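在 Cemstead 学会开车的大人

Mali Jarman 迟到了五分钟，进门第一句话是：“对不起，刚才有个学生非要再倒一次车，我不忍心打断她。”

我们约在 Tyagi，就是车站对面那家卖豆蔻面包的小店（强烈推荐，但下午两点以后基本就没了）。她点了一壶茶，把车钥匙往桌上一放，钥匙扣是一只磨得看不出五官的橡胶鸭子。我本来准备了一整页问题，结果她看见我的本子就笑：“你也是不会开车的吧？”

我说你怎么知道。她说会开车的人坐下来都先问考试通过率，不会开的人先问她凶不凶。我那一页纸上，第一条写的就是“您凶吗”。

好吧，先交代一下我自己。我有驾照，拿了很多年了，在抽屉里。毕业那年考的，考完开过家里的车两回，第二回在超市门口跟一辆面包车对峙了很久，后面一排人按喇叭，最后是我妈下车，和我换了位置。从那以后我就坐公交，坐得挺开心，也写过好几篇夸公交的文章。可是去年我搬到了 Cemstead 的北边，末班车晚上八点四十，我才开始打听有没有人专门教大人开车。问了三个邻居，说的都是同一个名字。

Mali 教车教了20年，只收成年人，里面又有一大半是像我这样，有本子却不敢上路的。她管这叫“回锅”。“新学的反而好教，一张白纸。回锅的人心里都有一个故事，你得先听完那个故事，才能教他打方向。”

我问都是些什么故事。

“什么都有。有人是被爸爸教的，爸爸坐在旁边一路吼。有人是被老公教的，那更糟。有人刮过一次，赔的钱也不多，可是刮的那个声音他记住了。还有一位先生什么事都没出过，就是有一天早上坐进车里，突然觉得自己不会了，然后就真的不开了，停了十一年。”她倒了杯茶，“他最难教，他没有一件具体的事情可以跟我讲。”

她自己二十九岁才学车，这个我没想到。那之前她在 Ziteck 做账，就是以前开在河边的那家灯具厂，每天骑自行车上下班。“我也怕的。我怕的是并线。我到现在都记得我的教练说‘并啊，你倒是并啊’，我心想我要是会并，还用你坐在这儿吗？”她学了很久，换过两个教练，第二个是位快退休的老太太，说话很慢，车里永远放着一盒薄荷糖。就是在那位老太太的车上，她第一次觉得开车这件事可以是安静的。后来灯具厂搬走，她没有跟着走，拿了一笔遣散费，考教练证去了。

“我妈说我疯了，一个怕并线的人要去教别人并线。”

那你现在还怕吗？

“下大雨的晚上会有一点。”她想了想，“我觉得有一点挺好的。我不太愿意坐一点都不怕的人的车。”

说到这里面包上来了，我们俩都停下来吃了一会儿。邻桌有个小孩在用吸管吹果汁，吹得特别响，Mali 扭头看了他好几次，满脸羡慕。

接着聊第一节课。我一直以为第一节课就得上路，光想想手心就出汗。她说第一节课在她那里基本不算开车。学生坐进驾驶座，调座椅，调镜子，把所有的按钮和拨杆都摸一遍，雨刮开了关、关了开，喇叭也要按。喇叭尤其要按！她说好多人开了几年车都没主动按过喇叭，真到要用的时候，手在方向盘上乱拍，找不着地方。

“然后我让他们下车，绕着车走一圈，用手摸着走。你别笑。你坐在里面觉得这车跟船一样大，你摸一圈就知道，它就这么点儿。”

她还会让学生坐到后排去，自己坐驾驶座，把车原地发动再熄火，就为了让人听一听声音。有位学生在后排睡着了。“我没叫她。她上的是夜班，她需要睡觉。那节课我只收了半价，下一节她精神很好，一口气开了40分钟。”

我说照您这么教，能挣到钱吗？

她大笑，说挣得不多，够用。她的价钱是按节算的，不打包。外面很多地方卖套餐，交一大笔，学不完也不退，她不喜欢。她觉得人只要交了一大笔钱，就会在车上想着那笔钱，每熄一次火都觉得在烧钱，越急越熄。她这里上完一节付一节，不想来了发个短信说一声就行，连理由都不用写。

“有人走了两年又回来的，进门就说老师我又来了，跟没事儿人一样。我特别喜欢这种。”

我问她怎么看手机上那些练车的东西。有个叫 Punix 的软件我自己下过，会给你打分，急刹扣分，转弯太猛扣分，开完一趟蹦出来一张成绩单。Mali 的表情一下子变得很微妙。她说有学生用，她不拦着，但上她的课得关掉。“它不知道你为什么急刹。前面跑出来一条狗，你刹住了，它扣你五分。你下次是刹还是不刹？”她又补了一句，说里面那个讲停车标志的小游戏倒是做得不错，她自己在牙医那里排队的时候玩过，玩到第七关。

有件事我是特意想问的：为什么大人学车比十几岁的孩子慢那么多？

她不同意“慢”这个说法，争了我好几句。照她的看法，年轻人手上学得快，可是他们看不见危险，过几个月才慢慢长出那双眼睛。大人一上车，满眼都是危险，看得见每一个推婴儿车的、每一扇可能打开的车门，手上自然就僵了。“两边要学的东西加起来差不多，先后不一样。我跟学生说，你已经把后半本学完了，现在回头补前半本。”

我觉得这话很受用，当场就想报名。

她接着讲了几个很实在的办法，我都记下来了，也抄在这里给跟我一样的人。

一个是出声。她的学生开车的时候要把看见的东西说出来：前面有人，右边有车要出来，灯黄了。说出声的时候人会呼吸，不说的时候很多人从头到尾憋着气，下车腿都是软的。有个学生说习惯了，后来自己走路去买菜也一路念叨，被邻居问是不是身体不舒服。

一个是看远。紧张的人都盯着车头前面那一小块地，越盯越晃。她会在车里说“看远一点，再远一点，看那棵树”，一节课要说几十遍，说得自己做梦都在说。

还有一个是她自己发明的，叫“送外卖”。她给学生一个很小的任务，比如开到 Tyagi 门口，停好，进去买一个面包，再开回来。路线跟平时练的一模一样，可是有了这个面包，人就不一样了。“他脑子里想的是买面包，车就变成了去买面包的东西。头一回这么练的那个学生，回来的时候特别高兴，把面包举给我看，手刹都忘了拉。”她顿了一下，“我替他拉了。”

（店里的老板娘听见了，隔着柜台喊，说她那些学生每次都只买一个，也不多买点。）

我问她有没有生过气。她说有，对学生没有，对坐在后排的家属有。她现在的规矩是家属一律不上车，亲妈也不行。早些年有一回，一位太太在学直角转弯，先生坐后面，每转一个弯就“啧”一声。转到第四个，Mali 请太太靠边停车，回头跟那位先生说，前面有一家咖啡馆，您去坐一坐，我请客。先生不肯。她就一直等着，发动机也关了，三个人在车里坐着，坐到先生自己开门下去。

“后来呢？”

“后来她学会了呀。他们家现在出门都是她开，他坐旁边。我在加油站碰到过一次，他还跟我打招呼呢，挺客气的。”

聊到一半她接了个电话，是学生打来的，问六月能不能加课，想赶在暑假之前自己开车带孩子去海边。Mali 从包里掏出一个纸的记事本，翻得哗哗响，用铅笔在上面画。她不用电子日历，试过，说看不见整个月心里发慌。挂了电话她跟我说，这位学生第一次来的时候，光是从她家门口走到车旁边就走了三趟，走到一半回去了两次。

“海边远不远？”我问。

“80公里，有一段高速。我陪她走两遍，第三遍她自己走。”

高速是她这里的最后一关。她会挑早晨，六点多，天刚亮透，车少，大家都还没什么脾气。上匝道之前她会先在服务区停下来，两个人吃点东西，随便聊聊天，不聊开车。她说一个人在高速上最容易慌的地方是上去的那十几秒，一旦并进去了，后面反倒比城里简单，没有人会突然从两辆车中间走出来。“我自己就是怕并线的人，所以这一段我讲得最细。我会告诉她，我数到3你就打灯，打了灯先不动，让后面的人知道你，然后看镜子，再看一眼肩膀后面，有空就进去，没空就下一个。永远有下一个。”

说到这儿她拿起糖罐、盐瓶和我的录音笔，在桌上给我演示了一遍。录音笔是大卡车。后来我回家听录音，这一段全是咚咚咚的响声，还有她在远处喊“你看，它让你了吧”。

我问她，有没有教不会的人。

她沉默了好一会儿，把杯子转来转去。她说有几位，最后还是没有开。有一位老先生，眼睛不行了，她陪他去做的检查，结果出来以后他们俩在停着的车里坐了一下午，听广播。还有一位年轻的姑娘，学得很好，样样都过关，最后一节课结束的时候说，老师，我会了，可是我不喜欢，我还是想坐火车。“我说那太好了。她知道自己会，也知道自己不想，这跟不敢是两回事。她后来每年给我寄一张火车站的明信片，我贴在冰箱上，都快贴满了。”

我跟她说，我有点怕自己就是那种“学会了也不喜欢”的。她说那就那样呗，又不会有人来抓你。

茶续了第二壶。她开始讲练车的地方。城里能练的地方越来越少，以前河边那一片随便开，现在都盖了房子。她对场地很挑剔，太小的不行，学生一抬头就是墙，根本看不远；完全没有线的也不行，没有参照，人不知道自己歪没歪。旧一点的线她倒不嫌，她说街上的线本来就是旧的，总在崭新的格子里练，出去一看地上模模糊糊的，又该慌了。
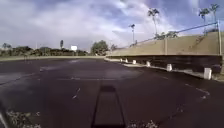 那一个很久没开过车的大人，要上多少节课才能自己上路呢？

“多数人十节上下就能自己开去上班了，前提是中间别断，一星期至少来一次。隔了三个星期再来，前两节等于白上。”

她建议把课排在同一个时间，最好是自己平时真的要出门的那个时间。早上要送孩子的就早上学，下了班要回家的就傍晚学，光线、车流、自己累不累，都是真的。只在最舒服的时候练，到了用的时候还是不敢。还有，两节课之间如果家里有车，哪怕不开出去，也坐进去待五分钟，调调镜子，听一首歌再下来。

我问那要不要先买车再学。她一个劲儿摆手。不要买！至少先别买新的。她见过太多人为了逼自己开车，一狠心买了一辆新车，然后因为是新车，更不敢开了，停在楼下落灰，隔几个星期还得请人来搭电。她自己的教练车是一辆灰色的小两厢，前面的保险杠补过漆，颜色没调准，她也不打算重补。“学生一看，哦，老师的车也有伤，肩膀马上就松了。”

关于自动挡和手动挡，她也很干脆：想开什么就学什么。要是家里是自动挡，就没有必要为了一口气去跟离合较劲。我说可是好多人讲会手动才算真会开。她翻了个白眼，说讲这话的人一般也不会给她缴学费。

快到三点，店里空下来，老板娘开始擦柜台，Mali 看了一眼表，说她还有一个学生，四点。我赶紧问最后几个问题。有没有哪个学生是特别忘不了的？

她说了好几个，说着说着又否定了，觉得对别人不公平。最后讲的是一位护工，五十多岁，攒了很久的钱来学车，为了能去远一点的村子上班，那边工钱高一些。她攒的是现金，装在一个饼干盒里，每次上课从里面数出来。考过那天她把盒子也带来了，里面还剩一点，她说请老师吃饭。两个人就开着车，去了一家要拐很多弯才能到的小饭馆，是她挑的，她说以前坐公交永远到不了那儿。

“菜很难吃，”Mali 说，“咸得不得了。可是我们坐在那里吃了两个小时。”

我算了一下，教了这么多年，她大概也说不清一共带过多少人。她说确实没数过，早些年有人给她做过一块小牌子，上面写着“1000个学生的老师”，她觉得那是吹牛，挂在厕所里了。

结账的时候我们抢了一会儿单，她赢了。出门她问我，要不要坐她的车顺路走一段。我说好啊，走到车边，很自然地去拉副驾驶的门。她没动，站在那儿，把那只没有五官的橡胶鸭子递过来。

我说今天不行，我一点准备都没有，鞋也不对。她低头看了看我的鞋，说鞋没问题。

我那天还是坐在了副驾驶，但是坐进去之前，我绕着车走了一圈，用手摸着走的。比我想的小。她一路上都没有提这件事，跟我讲豆蔻面包要怎么热才不会干（喷一点水，小火，盖锅盖），到了我家路口，她把车停稳，掏出记事本，翻到下个月，问我傍晚是不是比较方便。

我的第一节课约在傍晚六点。铅笔写的，她说随时可以擦。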